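Play kitchen, nearly finished
Feb 8, 2019

I promised my sister the play kitchen things would be sorted before the children come in April, and I've made a start - the felt ketchup came out of the bag first and I was far too pleased to see it. 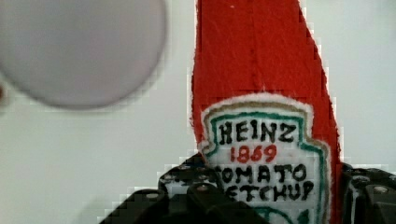
Felt ketchup, wobbly lettering and all.

The rest I'm putting out on the white table, which gives little elbows plenty of room. The mint-green colander is my favourite and I'd happily drain real peas in it.

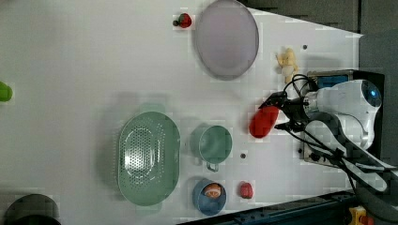
I still want another cup or two, and I need to decide whether the strawberry lives with the fruit or goes in the blue bowl for puddings.

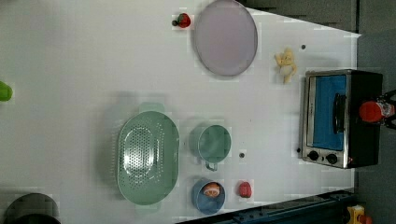 Darcy Carrier wrote to say felt food should be kept well away from jam, and ours lasted 12 years that way.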